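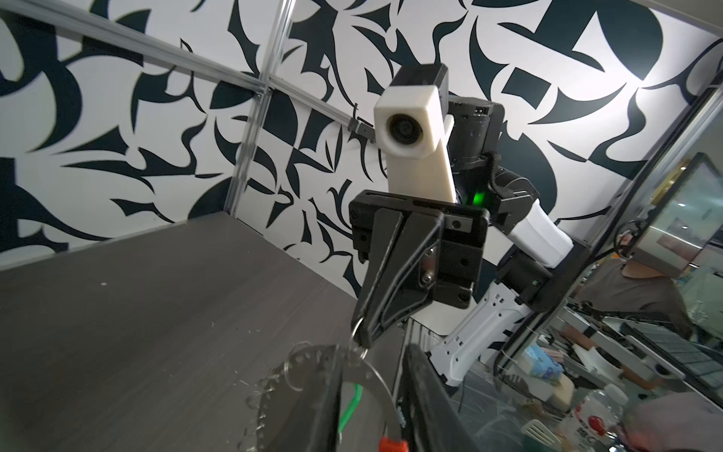 25/06/2020

Key tags, order 2927 for Pramanik. Continuing from the last page, where I wrote the cord was too stiff. I changed my opinion on this, see further down.

Goal for this entry: decide how the tag is put together and how it is packed, so that the first box can go out. The tag is a clear acrylic disc with a cut edge, a small ring and a cord. The customer wants it to arrive ready to hang on a key cabinet.

Ring. I tried two sizes. The bigger one is easier to open with the nail, but the disc turns over on it and then the engraving is read from the back side. The small one keeps the disc more quiet. I stay with the small one. It needs more patience to put on, and one should not force it, the acrylic near the hole gets a white line very quickly. I made this white line on my second piece and it cannot be polished away. I tried with 2000 grit wet paper and afterwards with the paste, and it only became a bigger cloudy place. That piece is in the drawer with the rejected ones, please do not throw it, I want to show it to Lavosero when we speak about the hole.

Hole. The drawing has the hole very near to the scallops. If it moves inward by the width of the drill, there is more material and I think the line will not come. The drawing must be changed before the next cutting, this batch stays how it is.

Cord. Stiff when it comes from the roll, yes. After it was lying on the window side overnight it lost the curl, and the knot held well when I pulled. The ends must be melted, short, with the small flame. If the end is melted too long it makes a hard ball and the ball scratches the disc in the bag. So: melt, press flat with the pliers, let it cool, then knot.

Protective film. It must come off before the engraving is checked, not after. With the film on, everything looks fine, and the thin lines are exactly where the problems are. The film goes directly in the waste bin – not on the table, not on the floor. It is charged after peeling and it collects every crumb of dust, then it gives the dust back to the next disc.
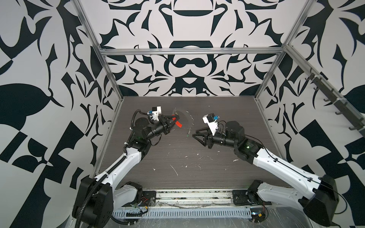 Cemadow wrote back that the film on our sheets is from an older stock, and that it leaves more glue than the one they sell at present. According to them the glue goes off with warm water and a drop of dish soap, and alcohol should never be used on an engraved part, as it makes small cracks that grow over some weeks. They also asked if we could keep one untreated disc until October, so they can compare.

I did use alcohol on the first pieces, I have to admit it. No cracks visible with the loupe today, but I marked those discs with a pencil dot on their paper card and they will not go to Pramanik. The others were washed with soap. The soap works, it only takes longer, and the water must be changed often or the glue comes back as a gray film around the edge. The little cuts of the scallops are the worst place. A soft toothbrush helps there. Do not use the brush from the metal corner, it has chips of aluminum in it.

Untreated disc for Cemadow: in the envelope, top drawer, written "keep until October".

Engraving. The depth is good on the long lines and too shallow on the small marks near the edge. Setting 909 on the card is the one I used for all of them. I would like to try one step deeper on a scrap, but only on scrap, as the deeper line makes a burr that one can feel with the finger. For reading the marks it is best to hold the disc against something black and white with big shapes. On a plain white paper the lines disappear.

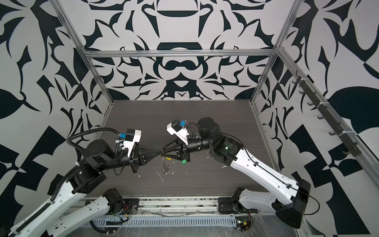 Against a plain black cloth they are readable, but every fingerprint is too, and then I start to clean prints when I should be reading marks. Cotton gloves for the last check. The thin ones, the thick ones catch on the scallops and leave hairs.

Weighing. The balance gave 1923 on the display for the full tray, with the dot not showing. I think the unit was switched to something else by the last user. Before the box is closed I will weigh it again. If someone has changed the unit, please change it back and write it on the sheet that hangs by the balance.

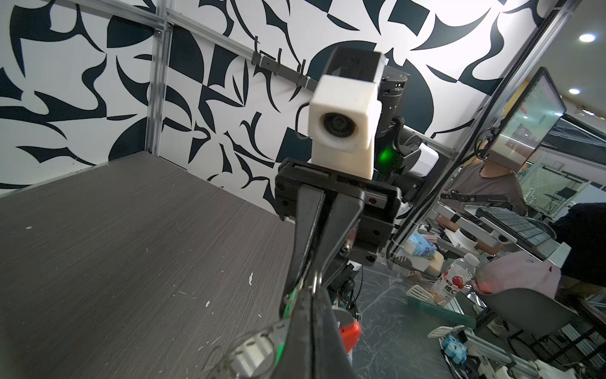

Packing goes next, and for it I need a clean surface, as each bag is opened flat and any crumb goes inside with the tag. I first thought the wiping could wait until the end of the batch. It can't. The white specks on the gray wood-grain top are easy to see, and with a clear disc in a clear bag they will be seen by the customer too. The scuffs do not matter for us, only the loose things. Wipe with the damp cloth, then the dry one, always from the wall to the front, and only after this open the bags.

Order in the bag: disc first, engraved side up, then ring, then cord folded twice and laid beside, never over the disc. Press the air out with the flat hand. The bags from Nutell close well but the strip has to be pushed two times, in the first push one corner stays open. I found three like this.

Still to do:
Ask Lavosero for the new hole position, with the rejected piece in hand.
Test the deeper engraving on scrap, write the setting here.
More thin gloves.
Decide if the card goes inside the bag or outside. Pramanik did not answer on this.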